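Bench rules for two-arm cable and charger work

Torquil Cowie, Remilness bench group

These are the working rules for any two-arm bench where the parts include power strips, chargers and cords. They came out of the Jurkesgate cell and now apply at Fuvley too. Read all of it before your first shift, then keep it open for the first few runs.

Before you start

Check that the power strips on the table are props. A prop strip is never connected to the building supply, and its cord stays on the table, inside the walls. If you can't follow a cord to its end by eye, stop and trace it by hand with the arms disabled.
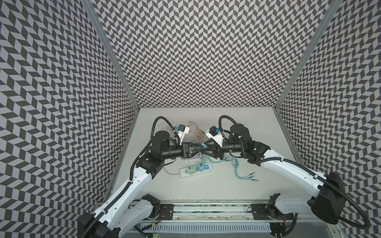

Both arms must be at speed level 3 or lower whenever they share the middle of the table. The shared zone is wherever one gripper could touch the other without its base moving. Set the force limit before the speed, and write both in the run sheet.

Step 1. Lay out the parts

Put the chargers down with their cables attached. Leave loose tips well inside the table and away from the rail. Tangles are fine, and most tasks call for them, but don't drape a cable over an arm or let one hang over the side.

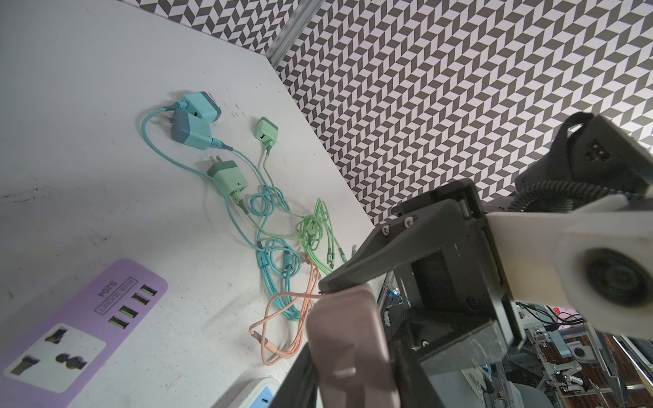
Step 2. Clear the arm cables

Move each arm by hand through its full reach and watch its own cable sleeve. It should not catch on a joint or drop into the work. If it does, re-tie it now. We lost most of a Tuesday at Jurkesgate to a sleeve that had been left for later.

Step 3. Approach and grip

Bring in one arm at a time. The second arm holds still until the first has stopped or has a grip. Go for the body of a plug or charger, never the cord.
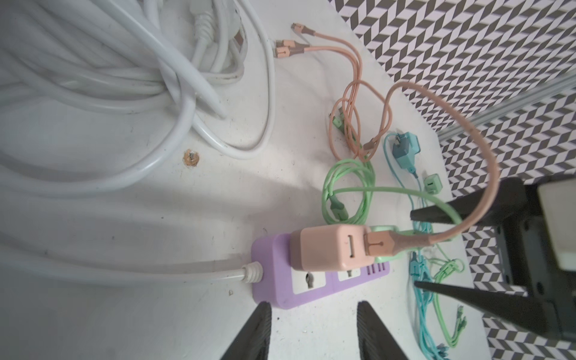
Long cords need more care than short ones. Before lifting, look for loops that pass around the strip or around another charger. Pull slowly, and let go if the strip starts to slide. Dragging the strip counts as a fault, so log it with code 347.

Step 4. Plug and unplug

Line the gripper up over the charger with a finger on either side, then close. Pull straight out from the socket face - no rocking. After 6 failed tries on the same socket, end the run and reset the layout.
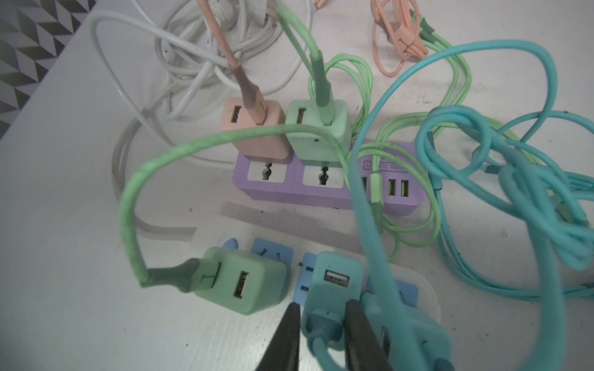
Step 5. Shut down

Open both grippers, park the arms, then cut motor power. Hands go over the table only after that. Look over every prong and connector tip and pull any part that is bent or split. Run sheets go in the Pollock folder and are kept for 7 months.

Changes to these rules go through Torquil Cowie.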